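Print this page | E-mail this page

Trumska Bead and Button Exchange — Frequently Asked Questions

Who can take part?

Everybody who sews, knits or makes jewelry. The exchange was started by Settimio Ferraro in Clelomton with a few friends, and now it has 181 members. You do not need to live in the town, we also accept parcels by post.

What may I bring?

Buttons, glass beads, clasps and small buckles. Please sort them by size before you come. A small box with a lid is best, and clear plastic is preferred at the tables, so that people can look without opening.
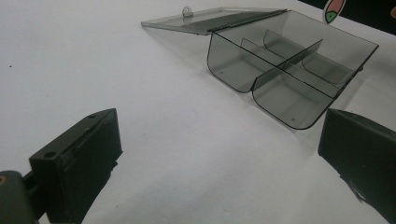 Paper envelopes are also accepted, but they tear easily. We ask that you write your member number on each one. Items with rust are not accepted, even when they are old and pretty.

How do the points work?

For each set of matching buttons you receive 9 points. Beads are weighed by Ayodele Nwachukwu at the entrance table, and she gives you a paper with the total. The points are valid until the end of November. They cannot be changed into money.

Can I keep several kinds in one box?

Yes, if the kinds do not mix. Choose a box with dividers inside, and put the smallest beads in the narrowest part. Close the lid well before you travel — seed beads find every small gap.

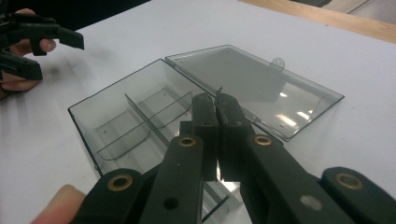

How do I send a parcel?

Write to Ottavio Ferri first and he will answer with the postal address. Parcels that arrive without a letter inside have to wait, sometimes for several weeks. The postage is paid by the sender in both directions.

Is there a fee for the table?

A half table costs nothing for members. A full table must be reserved, and there are 62 of them in the Hartley hall. Last-minute requests go on a waiting list, which is kept by Ubaldo Rinaldi.

Print this page | E-mail this page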